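Talk notes: Looking after wooden floors in shared buildings
Lakgate Hall, June, 7.30 in the evening

Wait for people at the back to sit down. Mention the tea. Start with the Neltar floor, as half the room has walked on it.

Neltar is the old drill hall. The floor there is 116 square metres, laid in one go and last sanded before the present lease. When we took over the keys it had three different finishes on it, one on top of another, and a grey track from the main door to the kitchen. The quote for a full sand and reseal was almost 4000 pounds. We had 1000. So the first half of tonight is what we did with the 1000, and the second half is what I would do again.

Grit first. Most wear on a hall floor is grit from outside, walked in and ground down by chairs. Matting at the door has to be long enough for both feet to land on it twice. The mat at Neltar was the size of a tea tray. We replaced it with a long one and spent nothing else for the first month.

Then water. Ask for hands up: who mops with a bucket? (Usually most of the room.) A wet mop on boards puts water into the seams. The edges swell, and you feel it underfoot before you see it. Use a flat mop, wrung hard, and go along the boards. If it hasn't dried in a couple of minutes there was too much on it.

Pale floors are the awkward ones. Every scuff shows, and people reach for something strong. Wax marks, crayon included, come up with a plastic scraper and a soft cloth. Leave wire wool in the shed.
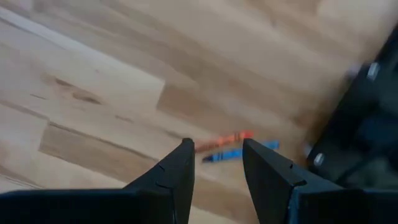 Gunther Reinholz wrote after the spring talk that I had been too hard on wet mopping, and that his hall at Harms had been mopped with a bucket every evening for 15 years with no swelling at all. Read his point out fairly. He also said that a sealed floor and an oiled floor shouldn't be lumped together.

He is right on the second point. A thick lacquer in good order will put up with a lot. My answer on the first is that few of us know what state our lacquer is in. Do the drop test: a spoonful of water in a worn spot, leave it ten minutes, wipe it off. If the wood has gone dark, the seal has gone there. Test by the door and by the serving hatch.

Chairs. Felt pads fall off and collect grit, so check them each term. Screw-on ones cost more and stay put. Stacking trolleys need soft wheels. The ones at Prumon had hard wheels and left two lines the length of the room.

Patch repairs. Keep any spare boards, flat and indoors, with a note of where they came from. A new board beside old ones will look wrong for a year or two. Tell your hirers beforehand.

Questions. Someone will ask about steam cleaners. The answer is no.

Hand round the sheet with the drop test on it. Chairs to be lifted, please, when stacking. Keys back to Lakgate by ten.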